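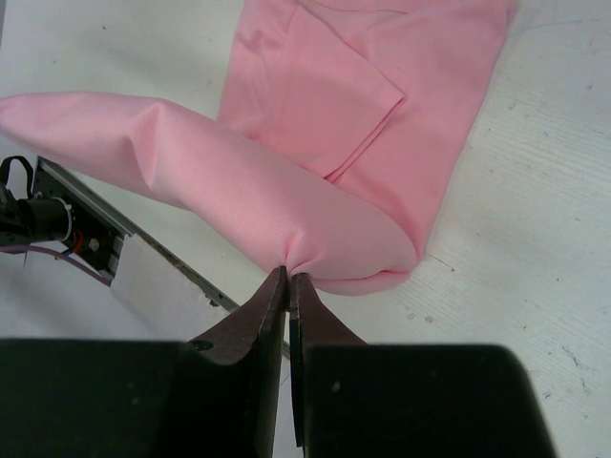 6. Reading the Review Ratings in Granameck

Granameck collects book reviews from newspapers and magazines and gives each one a label: Rave, Positive, Mixed or Pan. The label is one editor's reading of someone else's opinion. Treat it that way.

1. Open a book's page and select Reviews. The average appears at the top.

2. Ignore the average for now. Select Show Sources.

3. Check how many reviews are listed. A "Rave" average built on two reviews tells you very little.

4. Open at least one full review. The excerpt is usually the kindest sentence in it, and the dots at the end may be hiding a "but."

5. To change a label for your own shelf, select Relabel. Your change does not affect the public average, whatever the pop-up message seems to promise.

Note: Reprints carry their old reviews with them. The Ezeani edition of a 1967 novel may show praise for a translation you are not buying. Look at the date beside each source.

Note: The Wonville feed allows excerpts of up to 149 characters. Few books can be judged fairly in that space.

Caution: Reviews marked Kanditow Partner come from the publisher's own newsletter. They count toward the average unless you turn them off under Settings, Sources. The switch goes back to On after each update, so check it again.

Section 7 covers importing your reading list.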